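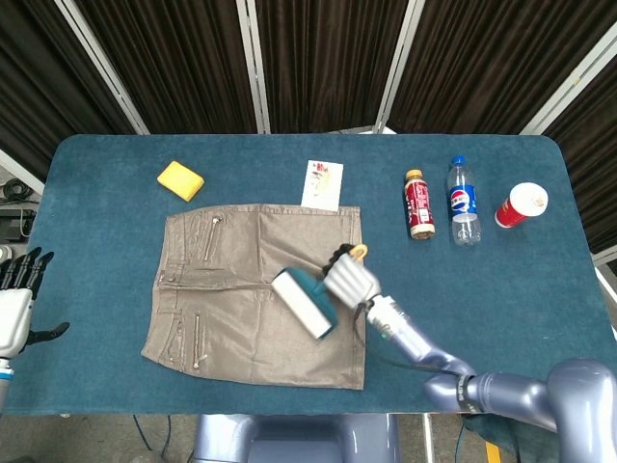

A khaki mini skirt gets the lint roller treatment on the teal table.

Hellura opens its clothes care room in Ashworth this May

ASHWORTH — Hi, I'm Dorota Sowa, and I run Hellura, the secondhand clothing shop up the hill from the Ashworth bus station. I was told a press release should be short and written as if by somebody else. Tia Greenwood, my business partner, tried writing it that way and it sounded like a letter from the gas company, so you're getting me.

The news is that our clothes care room opens to the public this May. It's the back half of the shop, the part that used to be stacked with hangers and a broken steamer, and from now on you can bring in the things you've stopped wearing and get them looking like something you'd wear again. Lint, pet hair, pilling, loose buttons, sticky zippers, hems that have come down at one corner. You do the work yourself at one of our tables and we show you how, or you leave it with us and pick it up later in the week.

I've wanted to do this ever since we opened. A lot of what comes to our counter is perfectly good clothing that somebody gave up on over a bit of fluff! Last year we took in more than 2000 pieces, and when Tia went through our intake book she found 205 marked down for nothing worse than lint or hair. That's a lot of skirts and sweaters sold for next to nothing (and a few I bought myself, I'll admit it).

So, the lint roller. I know it's not glamorous. But if you only ever wave one around by the front door on your way to work, you're missing most of what it can do. Lay the piece flat first, on a table, waistband at the top, and smooth it with your palm. Then roll in one direction and lift at the end of each pass. Going back and forth just moves the fluff around. Peel the sheet sooner than you think you need to.

Skirts like the khaki one are good practice because there's so much going on with them. That one has a seam and fly down the middle and two slanted zippers with silver teeth on one side, and lint loves to settle along an edge like that. Go alongside a zipper, never across it — the teeth will chew up the sticky sheet and you'll end up with bits of paper in the track. Close the zippers before you start. For the seams, tip the roller a little so the rim gets into the groove. And if the fabric has a bit of shine to it, go light, then deal with the creases afterward with steam on the inside.

The table matters more than I expected. We tried bare wood and everything slid. We tried an old bedspread and it gave off more lint than it picked up. The teal felt was Tia's idea and I argued against it for a week, thinking we'd be rolling green fuzz off people's black pants forever. I was wrong. The skirt stays put, the color makes pale fluff easy to spot, and we roll the table itself down between pieces. The corners are rounded too, so no more snagged knits. Brown pleated curtain panels stand behind it, and I love them, they make the place feel a bit like a fitting room in an old department store.

Roy Cheetham and his brother Nigel will be handling the mending side. Between them they've hemmed half the prom dresses in town. Nigel does zippers and Roy does buttons and linings, and they disagree about thread, loudly.

"People come in apologizing for the state of a coat," Roy told me when I asked him for something to put in here. "It's a coat. It's been outside. Put it on the table and let's have a look."

We'll also be stocking refill rolls, fabric combs and sweater stones from Trokum, and the Drendeo wool wash a lot of you have been asking for at the register. You don't have to buy anything to use the room.

How it works: table time is in 2 hour slots, and it costs 15 dollars a slot with rollers, combs, steam and thread included. Bring as many pieces as you like, but please wash them first if they need washing. Check the pockets! We've had keys, a dog biscuit and one very old bus pass. Leather and fur we can't take on for now, and wedding dresses please call ahead, so Nigel can clear the long table.

The first evening is a Friday, doors at 6, and that one's free. Come along with one thing from the back of your closet. There'll be coffee and whatever Tia bakes, to be eaten at the front of the shop and well away from the felt.

Reporters and photographers are very welcome on the night or any weekday morning before we get busy. Reece Mapplebeck is looking after press for us and can set up a time with me, Tia or the Cheethams. Ask for Reece at the shop counter or leave a message on the shop line.

About Hellura: Hellura is a secondhand clothing shop in Ashworth, owned by Dorota Sowa and Tia Greenwood. We buy, sell and mend everyday clothes for adults and teens.

Press contact: Reece Mapplebeck, Hellura, Ashworth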